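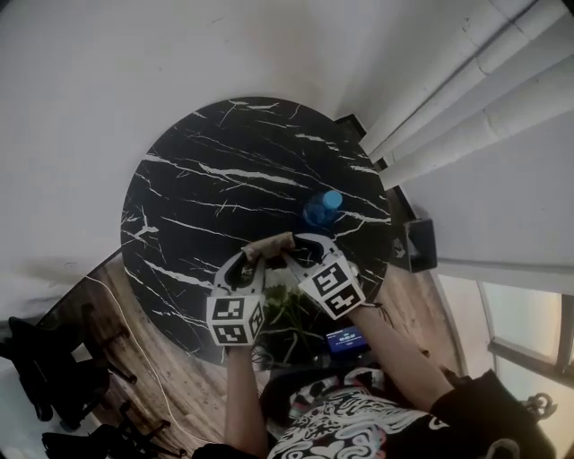 The round table in the ground-floor meeting room at Damgaard was purchased for conversation. Its black marble pattern, crossed by fine white veins, was selected from a supplier's catalog in May by a panel of three staff members, who had been asked to replace a rectangular conference table that seated twelve and was seldom used by more than four. The new table has since become one of the most requested spaces in the building.

The change forms part of a wider review of small meeting rooms, carried out under the title Rorent. The review began with a survey of 973 room bookings. Most were made by groups of two to four people, and many lasted less than an hour. The rooms themselves had been furnished for formal presentations, with large tables, fixed seating and a screen at one end.

"We had furnished for the meeting that takes place twice a year," said Nazanin Golestani, who directed the review. "The daily meeting had been left to find a corner for itself."

A smaller surface

Round tables presented certain difficulties. They do not fit against a wall, and they cannot be joined together when a larger group arrives. Facilities staff raised both objections at an early stage, and two of the rooms under review kept their rectangular tables for that reason. In the remaining rooms, the review recommended a single round table with clear floor space on all sides.

The dark, glossy finish was a separate question. Pale tops had been standard throughout the building, and a sample in gray was tested for several weeks. Octavio Mamani, who manages furnishings and supplies, favored the darker pattern from the start. Against plain white walls, he argued, a black table gives a room its center without the need for artwork or a patterned carpet.

His view prevailed, although it brought additional work. A glossy dark surface shows fingerprints and dust sooner than a matte one. The cleaning schedule was amended to include a dry cloth each morning and a damp cloth at the end of the day, and spray polish was withdrawn after it left streaks under the ceiling lights. Staff are asked to report scratches when they occur. Two have been reported to date, both near the edge and both attributed to the metal feet of a laptop stand.

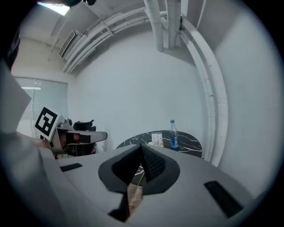 The round table against the plain, mostly white room, with a bottle of water and a small printed box on its top.

What belongs on the table

Once the furniture was in place, attention turned to what was kept on it. Under the previous arrangement, each room held a tray of glasses, a pitcher, a telephone, a box of markers and a folder of instructions for the screen. The review found that the folder had not been updated in some years and that the markers were, in most cases, dry.

The present guidance is brief. A table may hold drinking water, one small item of greenery and one sign or card holder. Other supplies are kept in a cabinet in the corridor and returned there after use. Items brought in for a particular meeting are the responsibility of the person who made the booking.

Water was the subject of more correspondence than any other provision. Bottled water had been supplied for visitors, while employees were expected to use the dispenser near the stairs. In practice the distinction was not observed. The review proposed glass carafes, and a small number were ordered from Skutia, a housewares supplier with which the institution already held an account. They were well received, but the lids proved difficult to remove with one hand, and several users stated a preference for a bottle with a screw cap. Bottles therefore remain in use, and a recycling container has been placed beside the corridor cabinet.

The budget for accessories was set at 400 dollars for all rooms combined. Within that limit, the staff looked for objects that would be pleasant to see at close range and simple to move aside. Hanne Ragnarsson, who oversaw the purchases, declined larger floor plants on the grounds that they narrow the path around the table and require a watering rota.
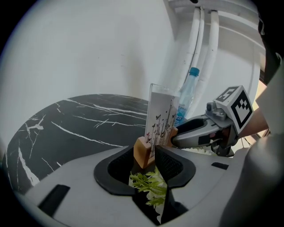
Interiors and Shared Spaces Team, Damgaard

Among the accessories, the clear acrylic holder with its small wooden base has drawn the most comment. The panel carries a pattern of small butterflies and thin stems in black, red and purple, gathered toward the lower part and the right side. The upper part is plain, and on the dark tabletop the tan-orange base supplies a welcome note of warmth. Green foliage with feathery, deeply serrated leaves is set close to it.

The pairing was suggested by Pei-shan Leung, whose earlier work for the gift shop had included the selection of display pieces. Her advice was to keep the greenery low and to place decorative items near the rim. People seated at a round table look across it at one another, and any tall object in the middle will be moved within minutes of the meeting's start. She also advised against printed notices in the holders. A list of rules on the table, she noted, is the first thing a visitor reads and is seldom the impression a host intends to give.

Care of the acrylic is straightforward. Panels are wiped with a soft cloth and water containing a little dish soap. Paper towels are avoided, as they leave fine scratches that catch the light. The wooden base is dusted dry.

Use and adjustment

Comments were collected from 50 regular users after the rooms reopened. The majority approved of the tables, and several observed that discussions seemed less formal without a head seat. Criticism centered on reflections from the ceiling fixtures, which can be tiring during a long session with papers. A dimmer has been fitted in one room, and the remaining rooms will be considered when the electrical contract is next renewed.

A smaller number of respondents asked for a second table at the side of the room for bags and coats. Wall hooks have been installed in the meantime. A narrow shelf from Lundska is under consideration, subject to confirmation that it leaves adequate clearance for a wheelchair.

Requests for additional holders or greenery should be addressed to the team in writing, with the room number. Replacement cloths are available from the corridor cabinet on each floor.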